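Dec 16, 2018

**Lesholm cardboard pickup goes to every other week**

Starts after the holidays. Blue bins same as before, cardboard on its own now, flattened and tied. Cellura, the hauler, says trucks were going out half full all fall.
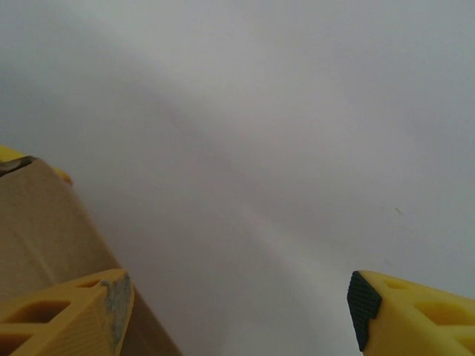
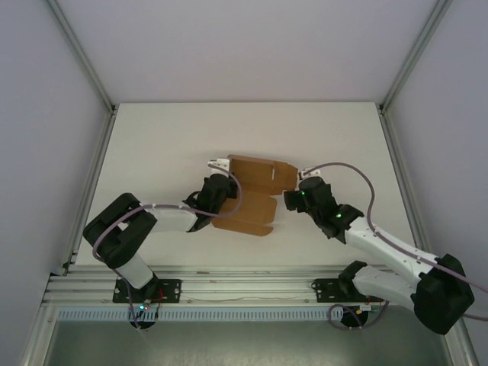 ## What changes

- Streets north of Vandano Road - weeks one and three. South side, weeks two and four.
- Boxes flat, no bundle over 12 pounds. Tape can stay on. Pizza boxes still a no, put them in the trash.
- Wet cardboard gets left at the curb. Put it out the same morning if rain is comming.
- Missed your week? The drop-off on Sobczak Street takes it free, open till dark.

## The numbers

The town picked up 481 tons of cardboard this year through the end of September, most of it shipping boxes. Almost 90 tons of that was turned away at the sorting plant for being soaked or greasy, and the town pays for every load that gets sent back. The new schedule drops 69 truck runs a year. Savings go to the road budget, at least for the first year.

## Not everybody happy

Shop owners on Sobczak Street asked for weekly pickup through January, when the returns pile up. Council said no, then said maybe. Vote on that is still to come. Apartment buildings keep there weekly dumpster service either way.

Calendars go in the mail with the next water bill. Extra copies at the town hall front desk and the library.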